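Threads > Ji-hoon Na > Moving a bakery

Sep 14, 2024

1/ We signed the lease on the Wundby shop this morning. People have been asking how you move a sourdough bakery out of one village and into another, so I'll put it in a thread.

2/ The starter goes first. I've split ours into five jars. Four travel with me and one stays in Grernel with my sister until October, in case the others get too warm. 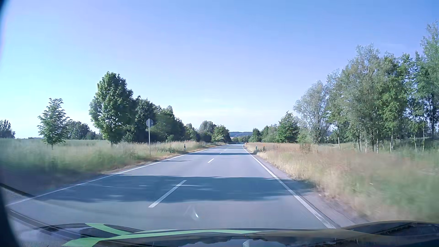
3/ The oven is the expensive bit. Ours is a second-hand Bouvier deck oven and it comes apart into 12 pieces - more if you count the stones. I've labelled everything with masking tape and drawn the wiring on the back of a flour sack.

4/ Flour is easier. The mill will deliver to either address, so I've run the stock right down. We're baking white tins and rye until we close and nothing else. Sorry to the fig loaf people.
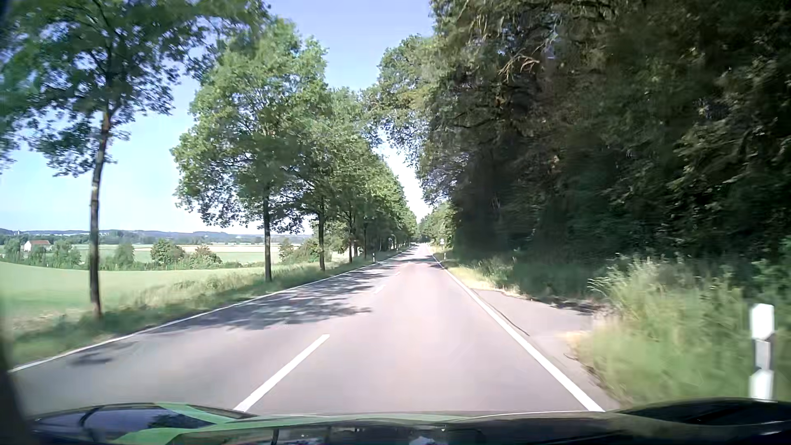

The road over to Wundby.
48 likes · 7 replies

5/ Staff. Two of the bakers are coming with us and one is going back to college. The Saturday job is open if you can be in for 5 and don't mind washing trays.

6/ Prices stay as they are till the new year. The large white may go up after that, depending on the electric.

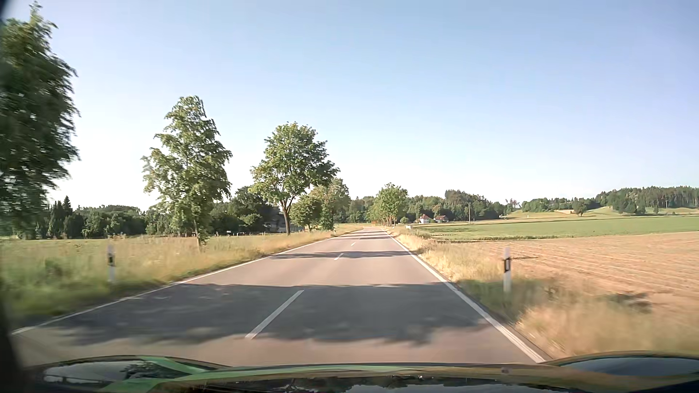 p. 7

7/ Wholesale customers: your orders carry on, but the cut-off is now 14 hours before delivery. Please ring. I don't read messages while I'm shaping.

8/ The old name stays too. We did think about Rarari, which my nephew made up, and it's on the cat instead. 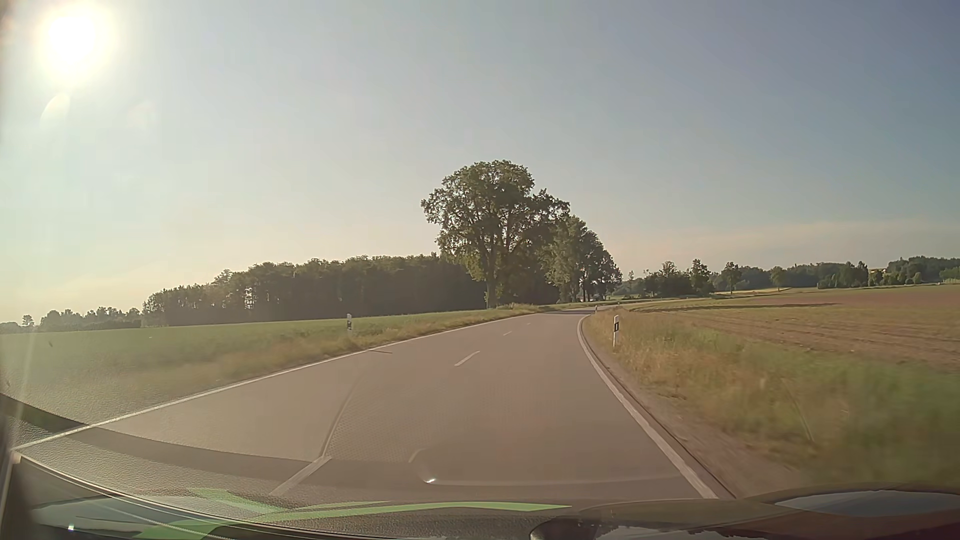

9/ Last job is the proving baskets. They need brushing out and a day in the sun, then they can be stacked in the van. I'll post the opening hours when the electrician has been.

31 shares · 14 comments

Recent from Ji-hoon Na
Keeping a starter in a cold kitchen
Why our rye needs two days
Tins or baskets?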